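Calgate Robotics Club — Projects — Two-gripper toy pickup, grip and release problems

fidel_t
Posting our numbers before the November review. We have 3,364 demos logged with the hand-held grippers, all plush toy pickup and placement. The policy trained on the first set closes too early on long pile. It gets fur between the pads and no body. Shorter pile is fine.

I think it is a labeling problem. Gripper width is sampled at 22 Hz and the close event gets smeared across several samples.

rkm_Ulledthorpe
22 Hz is low but it isn't your problem. Plot width against time for 6 failed grasps and see if the close command leads the contact. If it does, it's the demonstrators. People squeeze early on soft things.

fidel_t
Plotted. Command leads contact by 135 ms on the worst one. Could still be clock offset between the left and right units.

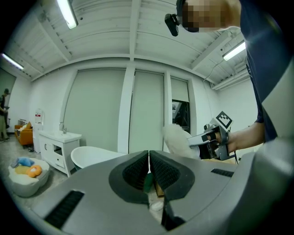
The other thing I want to settle is pad texture. Ours have a fine pattern on the contact face, and fur seems to hang on it at release. Bahman Ahmadpour wants to go to smooth pads for the next round. I'm against changing hardware in the middle of a dataset.

bahman_a
For the record, I said smooth pads on one unit only, as a comparison. Same operator, same toys. Release is where we lose the most time and no amount of relabeling fixes that.

rkm_Ulledthorpe
Then you have two grippers with different friction in the same set. Tag them separately or don't do it.

fidel_t
Tagging is easy, the Melham script already writes a unit ID. I still want the clock check first.

bahman_a
Fine. Tap both grippers together at the start of each take and line up the spikes. I'll print the smooth pads in the meantime.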